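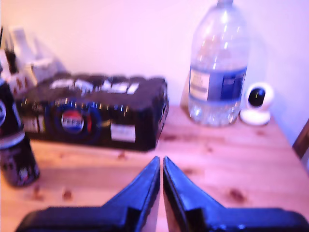

Kondico R7 Rolling Can Rack
Sold by Flinberg Storage Supply, Lindsay store and by mail

The R7 is a gravity-fed rack for standard 12-ounce drink cans. Cans go in at the top rear, roll forward on sloped rails, drop to the lower level and stop at the front lip. The oldest can comes out first. It fits on a pantry shelf or in a stockroom bay and needs no power.

Construction
Frame: welded steel wire, powder coated, gray or white
Rails: 2 levels, fixed slope
Capacity: 10 cans
Inside lane width: 152 mm
Feet: rubber, replaceable

Rack slope is set at the factory for a level shelf. If the shelf tips backward, cans may stall at the rear turn. Check with a level before loading and shim the rear feet if needed.

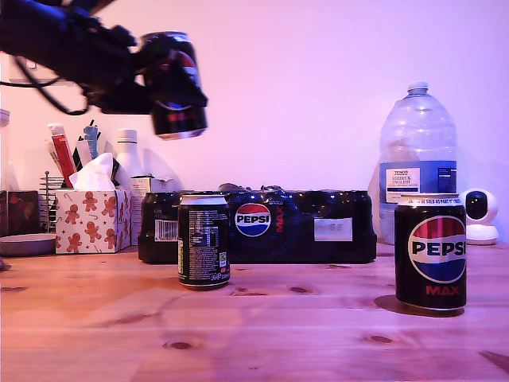 Load one can at a time, on its side, with the lane clear. Dropping several in together can wedge them at the turn. Dented cans should be kept out of the rack, as they roll off line and hold up everything behind them. Slim cans and glass bottles are not supported.

Racks may be stacked two high using the Rultby clip set, sold separately. Do not stack on wheeled carts.

Date and marking checks
Remove multipack wrap before loading. Any notice that appears only on the outer wrap should be copied to the shelf label. Date codes are easiest to read before the can goes in. 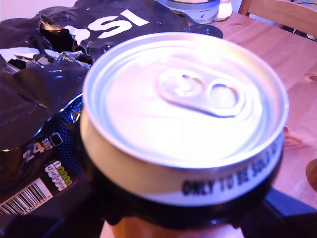 Can top with closed pull tab and printed neck band.

Cleaning
Wipe with warm water and mild dish soap. Dry fully. Do not use steel wool on the coating.

Shipping
Racks ship flat and leave the Lindsay warehouse within 7 working days. Replacement feet and clips ship by regular mail.

Last updated: September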